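Thread on what we've been doing at Bavero this spring, for people who keep asking how the demos for the bedroom pickup task get made. Long one.

1/ The task is called Prornow. Robot goes through a bedroom, picks litter up off the carpet, puts it in a trash bag. We want 2520 demos before we train the next version. As of this morning we have 366 that I'd keep.

2/ A demo is one full run by a human operator. Someone drives both arms, the cameras and joint positions get logged, and at the end the operator marks it keep or toss. The model gets trained on the keeps. Tosses go in a separate folder and I look through them on slow afternoons.

3/ We set a limit of 88 seconds per run. Past that, people start fiddling. You see the gripper hover over a wrapper, back off, hover again, and the model picks up the hovering along with everything else. We had an early batch with no limit and the policy we got from it spent most of its time thinking it over.

18 reposts · 42 likes

4/ Most of the work is resetting the room. Operator finishes, somebody takes the trash back out of the bag and throws it on the floor again. We tried placing items on taped marks. Bad idea, the model learned the marks. Now you drop them from waist height and leave them where they land.

5/ Litter matters more than I expected. Bottles are easy. You get a hard shape and it stays put once you have it. Crumpled paper is fine. Snack wrappers are the problem. They're shiny, they lie flat, and every one creases in its own way, so we swap them out often. I eat a lot of chips for this job.
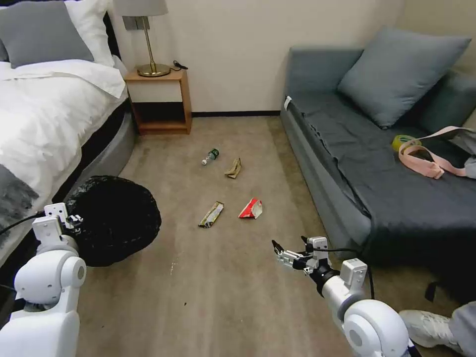 Left gripper on the bag, right one open, four pieces on the carpet.

6/ Left arm has the bag by the knot, right arm does the picking. We went back and forth on that. The first plan was to have the bag in a stand, and that worked, but then you need a stand in every room you go to. Holding it means the left arm is busy the whole time and the operator has to think about two hands. New operators hate it for a day or so and then stop mentioning it.

7/ Things that get a run tossed:
- bag dropped
- item pushed under the bed and left there
- operator stops in the middle to talk
- any camera losing more than a few frames

8/ Things that do NOT get a run tossed: missing a grasp and trying again. I had this wrong for a month. I was throwing out every run with a miss in it, and the model had no idea what to do after one. It would close on air, lift, carry nothing over to the bag and let go of it. Once we kept the retries in, it started going back for the item. Not every time.

9/ We also leave the furniture alone. Bedding changes, stuff sits on the sofa, feet walk through. If you clean up the view for every run you end up with a model that only works in a cleaned up room.

31 reposts · 97 likes · 12 comments

10/ Numbers from last week, since someone will ask. 80 runs recorded on our best day. That was two operators trading off. Past an hour in the seat the runs get sloppy, so we switch before then even if the person says they feel fine.

11/ The logging side runs on Hematier, which we wrote ourselves and which I don't recommend to anyone yet. It crashes if you rename a session while it's saving. I keep meaning to fix that.

12/ Next up is a second room, at the Roman site. Darker carpet, lower bed. I'd like to know how much of what we have carries over before we record a lot more in this one. My guess is the bottle does and the wrappers don't.

13/ I'll post the grasp numbers in April if they're worth posting. Questions are fine in the replies, I'll get to them after the evening session.

9 reposts · 55 likes · 6 comments

We use cookies to keep you signed in and to measure traffic. Accept all | Manage settings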